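Mulico Painters: an open index of exhibition pages
Version of 2023-02-21

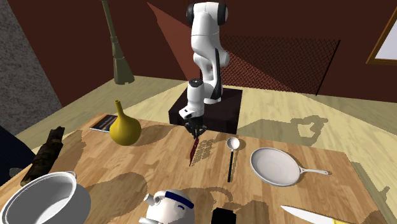
The index holds 256 show listings, 153 of them with the artist's own statement in full, and we love how different those statements are! Orla Hayes gathered the listings, Begoñe Escobar checked the spelling of titles and media (oil on panel caused the most grief).

Files
shows.csv: gallery, opening and closing dates, artists
statements.txt: one statement per block, up to 1000 words

Gaps
11 Borkeck listings have no closing date. We hope to fill those in by July, so if you kept an old invitation card, please send us a scan!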